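Home | Our Books | Authors | About Us | Contact

About Isbridge

Isbridge is a small publisher of history books. Gediminas Siliņa founded it in 1991 with one title, a study of river trade. Today our list has 233 titles, and 46 of them are translations.

Our editor Dilani Dissanayake reads every manuscript that comes to us. We favour authors who work in archives and write in plain words for the general reader. Please allow 3 months for our answer.

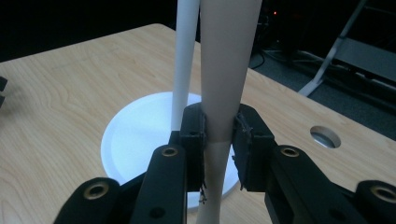
A tall tube in light brown paper, held at its narrow part.

Recent titles
Jaanus Ozoliņš, The Salt Harbours
Da-eun Son, Letters from a Closed Port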